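Hisance says border guns have been pulled back; Trodton wants to see it

10/22/21
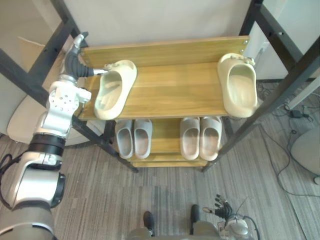
Photo: Mirine Press Service

The government of Hisance said it has withdrawn its artillery from the hills above the border town of Dudek, four months after shells landed on the Trodton side and set off the worst exchange of fire between the two countries in years. It offered no maps, no dates for the move and no list of the units involved.

A two-page statement from the defense ministry said all guns had been moved "to a distance consistent with the June understanding." The understanding itself has never been published. Officials on both sides have described it differently, and at least one version leaves out artillery altogether.

Trodton's deputy foreign minister, Zofia Górecki, gave the announcement a cool reception. "We have been told this before," she said at a briefing in the capital. "We were told it in June, and then we were told the guns that hadn't moved were being repaired. I would like an observer to stand on that ridge and tell me what is there."

Her own government has some explaining to do as well. Trodton promised to thin out its garrison on the river road as part of the same deal, and it has yet to say how many troops have left. Asked twice for a number, Górecki said the matter was "in hand" and took a question on fuel prices.

The two sides can't even agree on what happened in June. Hisance says its batteries fired 2 warning rounds after a patrol crossed the line. Trodton says 1290 people had to leave their homes in Dudek and the farms south of it, which seems like a lot of packing for a pair of warning shots. Neither government has released the radar records that would settle the point.

Hisance also repeated its claim that the ridge belongs to it under a boundary treaty signed in 1743. The treaty names a mill, a ford and a chapel as markers. The mill is gone and the river has shifted, and both capitals have found historians willing to put the ford wherever it is needed.

Ryszard Wróbel, a retired colonel who served on the last joint border commission, said the statement was worded to be hard to check. "Consistent with an understanding is not a distance," he said. "If they had moved the guns ten miles they would say ten miles."

Wróbel said heavy guns could be back on the ridge overnight using the army road, which Hisance widened last year and describes as a farm improvement.

Talks on letting in outside observers are supposed to resume in Mirine next month. The last round ended after a day, with the delegations unable to agree on who would pay for the vehicles. A draft plan calls for each side to keep no more than 1000 soldiers within sight of the line, but it does not say who would do the counting.

The Dudek crossing stays closed to trucks. Hisance said it would reopen "when conditions allow," the same phrase it used in the summer. Trodton's customs office said it had received no notice of any change.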